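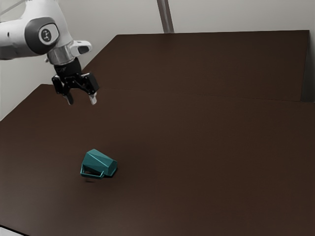

Gripper over the brown table, rendered.

25 Jun 2023

Sourdough crackers again, batch 9. Same discard as last time, fed with the Girnier rye instead of the plain white, and I reckon the flavour's finally getting somewhere. Rolled them on the Nolley machine at the second-thinnest setting, docked with a fork because I've lost the proper docker (if you borrowed it, please put it back in the drawer under the scales!).

Weighed the dough at 734 g before resting. Rested it 60 minutes, covered. Last time I skipped the rest to save a bit of time and the sheets sprang back every time I cut them, so I ended up with odd little trapezoids and a lot of swearing. No springing today - cut clean, edges straight, very pleased with myself.

Bake was the usual heat in the Aoun oven, middle shelf. The back left corner is still running hot. I turned the tray halfway and that corner still came out the colour of a saddle while the front was blond. Oven thermometer hung off the back of the shelf read 9 degrees over the dial, which matches what I wrote in November, so it isn't drifting, it's just wrong. Somebody should ring Stalside about the door seal before we muck around with the dial again. I said I'd do it and haven't.

Salt: flaky on half, fine on the other half. Fine wins easily. The flaky stuff looks lovely and then falls off in the tin, and you get a salty crumb pile at the bottom and bland crackers on top. Brushed the lot with olive oil first. Water might do the job with less mess, try that.

Snap test after cooling 30 minutes on the rack: thin ones broke crisp, the thicker end pieces bent first. Put the bendy ones back in with the oven off and the door ajar and they came good. Should've done the whole tray like that.

Storage: one tin with a bit of parchment between layers, one snap-lock bag, both on the shelf by the kettle. Don't eat the bag ones yet, I want to see how they go. The tin is fair game.

Next batch: more caraway, water not oil, find that docker.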